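Bottle won't stay upright on a two-tier shelf. Drill it, glue it or give up?

Posted in Home & Kitchen > Small Spaces

Ataberk Bilgin
I bought one of those curved two-tier shelves, light wood with a white frame, and it has become the bar, the pantry and the museum. Bottles on both levels, limes in a bowl down below, and a giant cartoon can on top that my wife says is decor and I say is a can. I have reorganized it 7 times since May. Everything tall fits upstairs. Downstairs there is less headroom than I measured for, and I did measure, with a tape and everything. 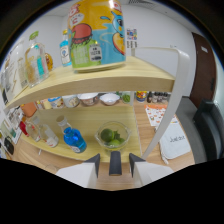

Current arrangement. Blue bottle on the lower shelf, next to the limes.

The blue one is what I'm asking about. Is there a decent way to keep a bottle at a slant without it wandering? I'd prefer not to drill, as the shelf cost me 296 and I'm still emotionally in the store.

Nathalie De Haan
Don't drill. Get a strip of clear rubber bumpers, the stick-on kind for cabinet doors, and put two on each side of the bottle where it touches the wood. They peel off later with a hair dryer on low. If the bottle has a cork, I'd stand it up somewhere else. Spirits shouldn't sit against cork for months, and a tilted bottle with a tired stopper will find your limes sooner or later.

I'd also move the can. You have the best spot on the whole shelf, top center, going to a hamburger. Put your tallest bottle there and you may find the headroom problem downstairs solves itself.

Muammer Akgül
just lay it flat

Celeste Salgado
Flat will roll, Muammer. Ask my kitchen floor in Storndale.

I cut a piece of drawer liner to fit under mine, the grippy waffle stuff, 40 cents' worth off a roll I already had. You can't see it unless you crouch. Bumpers are probably neater. Leave the can where it is, your wife is right.

Ataberk Bilgin
Bumpers ordered. I have not shown her the last line of that reply and would appreciate everyone's discretion.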